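The Last Bus Out of Rovcombe

Missed it. Of course she missed it. The 6:40 pulled off with its back end swinging and Ghada stood there with one shoe untied and the envelope under her coat.

More than 1,000 dollars in the envelope. Her father's. Well, hers now, or the bank's, depending who you asked.

Next one at 9. She read the schedule twice, like it might change. Rain starting up. The depot had a bench and a vending machine and a man asleep with his hat on his knees. She sat at the far end of the bench and kept her arm clamped down.

Drakos wanted it tonight. That was what the letter said, tonight or the boat goes. Twelve years her father had paid on that boat. Never late, not even the winter his hand was in the cast. Then he dies in March and by June there's a letter, very polite, with a line in it about outstanding obligations. She had read that line so many times the paper went soft at the fold.

She could call. She had called. A girl at the office said Mr. Drakos didn't take calls after five but he'd be at the slip until dark, he always was. Until dark. And what time was dark? She'd lived by that harbor thirty years and couldn't have told you.

So, walk. The shore road then, past the cannery and the Stureo lot where they used to sell the tires. Four miles, maybe five. She tied the shoe. The man with the hat opened one eye and said it was going to come down hard, and she said yes thank you and went out into it.

It came down hard.

By the cannery her socks were done for. She thought about the boat, which she didn't even like. It smelled of diesel and old bread. The Odus. Her father named it after a mule his grandfather had, or so he told people, he told people a lot of things. When she was nine he let her steer it out past the marker and she put it right onto the sandbar, and they sat there until the tide came back and ate sardines out of the can with his pocketknife. He wasn't mad. He sang. Terrible voice, you could of heard it in town.

A truck went by and soaked her to the hip. Didn't stop.

Then another one, slower, and this one did stop. Window down. Woman with gray braids and a dog across the whole front seat.

"You're the Nimri girl."

"Ghada."

"Get in. Shove him over, he won't bite."
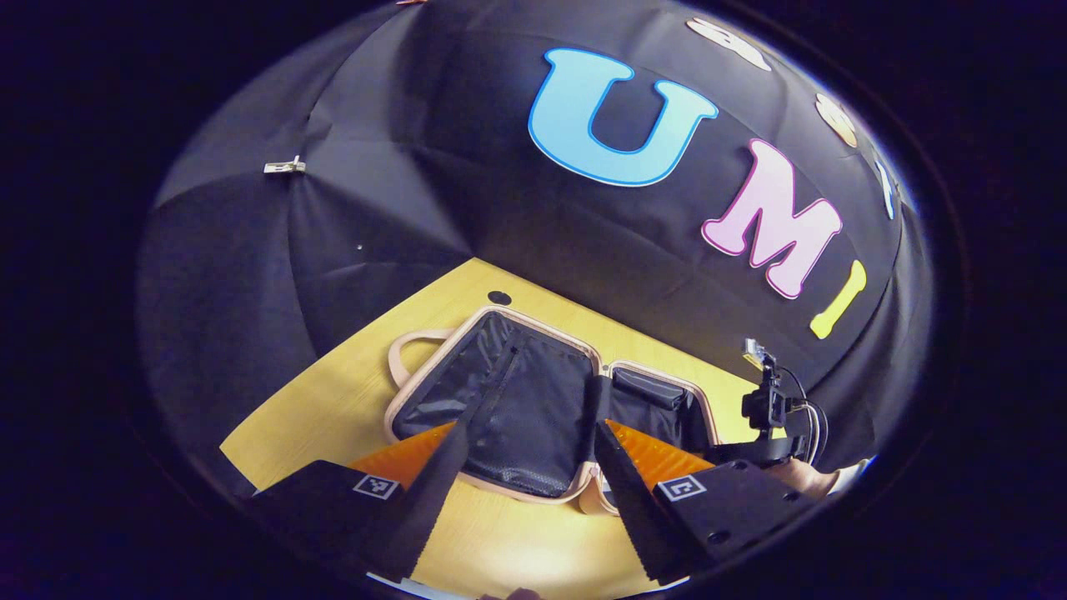

Ghada Nimri, the woman said, trying the whole name out, and was it true they were selling the old man's boat, because if it was then somebody ought to be ashamed of themselves. He'd towed half the harbor home in it one time or another and never took a dime for gas.

"Not selling," Ghada said. "I've got the money."

"All of it?"

"All but 200."

The wipers went back and forth. The dog put his chin on her wet knee. The woman drove with one hand and dug around in the door pocket with the other, receipts, a glove, a screwdriver, and came up with a checkbook that had a rubber band on it.

"I can't," Ghada said.

"Sure you can. He pulled my brother off the rocks. You know what a tow cost back then?"

She didn't.

"Well, me neither. He wouldn't ever say."

They came down the hill by the church and there was the harbor, still a little light on it, a gray strip out past the breakwater. Somebody standing on the slip with a flashlight. He looked shorter than she expected. The Odus was tied up behind him, low on one side like allways, the blue tarp flapping where the rope had let go.

"That's Drakos?"

"That's him. Write fast," she said, and handed Ghada the pen. "I haven't got my glasses. I'll just sign."

Her hand was shaking so bad she had to do the two over again. The dog watched her do it. Out on the slip the flashlight went off, then on again, then started moving toward the stairs.

She was out of the truck before it quit rolling.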